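Notes from the Muder Open Day

By Larasati Harahap

Those of you who signed up for the July trip already know how this goes, but for everyone who couldn't make it (and there were a good many of you, judging by my inbox), I promised a proper write-up of our visit to the Muder workshop. It has taken me longer than it should have. I kept remembering one more thing, and then the garden got ahead of me, and then it was September.

We met at the side entrance on Jakab Street, which is not the entrance on the map, so our thanks go to Bayu Chong for standing out on the corner in the heat and waving people in. More than 40 of us came in the end. The coffee urn did its best. Sulastri Sembiring had made the sesame bars again and they were gone before the welcome talk, so if you arrived with the second carload, I'm sorry, and you should know they were very good.

The welcome talk was given by Despina Ilie, who runs the manipulation side of things at Muder and has a lovely easy way of speaking to people who don't work with robots. She told us that most of what her group does all day is tidying up. Picking a thing up, putting it somewhere sensible, handing it from one arm to the other, and then doing it all over again with the things in different places. She said her mother finds this very funny, given the state of her bedroom growing up.

Then we were taken through in groups of 20 to see the cells themselves. Ours was led by Cosmin Ene, and he let us crowd right up to the front, where the two arms are bolted to their rail, and ask whatever we liked. The arms are white, with black grippers, and they reach in over a pink mat with tulips and clouds on it that several of us wanted to take home for a grandchild. The walls are covered in patterned squares, all stars and dots and squiggles, and I could have looked at those alone for quite a while -- I'm a quilter, as most of you know, and I came away with the eight-pointed stars sketched on the back of my program.

What struck me most was how ordinary the objects were. I had pictured gears and metal blocks, and what we got was pump bottles like the ones by a bathroom sink, a wrench, a little pink basket and a black carrying case. 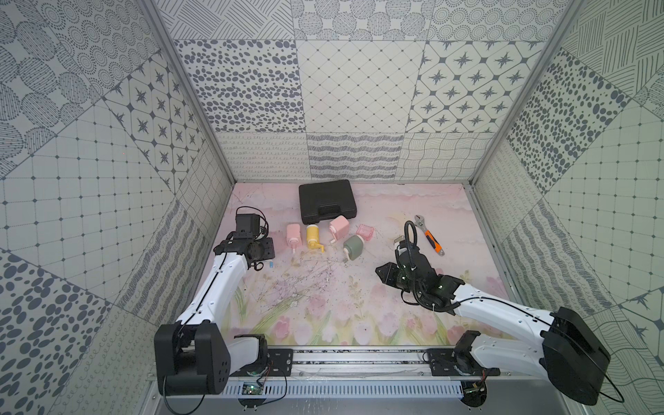 What we asked, and what we were told

There was a good long question period, and I wrote down as much as I could keep up with. Somebody near the front wanted to know why bottles. Cosmin said bottles are awkward in all the right ways. They roll, the pump sticks out at an angle, and a grip that suits the body is no use at all on the nozzle. A person sorts that out without thinking, and a robot has to get a great deal of practice.

Another question was about whether the arms can see. Cosmin pointed out the small camera mounted at the wrist, and talked for a while about how the view from there changes as the arm moves, so that something in plain sight one second can be hidden behind a gripper the next. He compared it to looking for your keys with your face six inches from the kitchen counter, and I have thought of that every morning since.

I asked whether it gets boring. He laughed and said yes, sometimes, and that on the slow afternoons his group puts the radio on. They've had the same argument about the station for 2 years.

We also heard a bit about the Ulis project, the part of the work that Muder shares with the people at Sorkow. The aim, as I understood it (and please write in if I've got this wrong, Bayu), is for a pair of arms to help somebody at home who has trouble with their hands. Opening things, steadying things, fetching the one small item that has gotten in behind all the others. Despina was careful to say that it's a long road and that she wasn't going to promise us anything. I appreciated that. A few of our members have sore hands already, and we'd all rather hear it straight.

There was a fuller spread of objects to look at too, and I think this was the favorite part for most of us. Little see-through boxes in pink, blue, yellow and gray were set out among the bottles, along with a board of cream-colored battery cells with red wires coming off one end. One small yellow-and-white thing with a round top had our row debating. I said pencil sharpener, and I'm sticking with it. With both arms reaching in toward the middle, the grippers come quite close to each other, and I'll admit I held my breath a little.
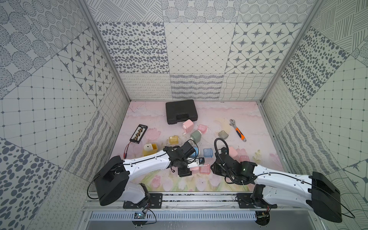 Next visit and other business

Muder has kindly said we may come back, and we have a date: 18 September 2022, starting right after lunch. Please use the Jakab Street side entrance and ignore the map. There are stools for anyone who would rather not stand, but let Sulastri know ahead of time so she can have them brought over. Lunch is on your own, though the bakery across the street does a decent soup. The number 66 bus stops almost at the door, and parking is tight, so share a car if you possibly can.

If you have a question you'd like put to Despina's group, send it to me and I'll bring the whole list along. One blue umbrella and a pair of reading glasses were left behind in July, and I have both on my hall table.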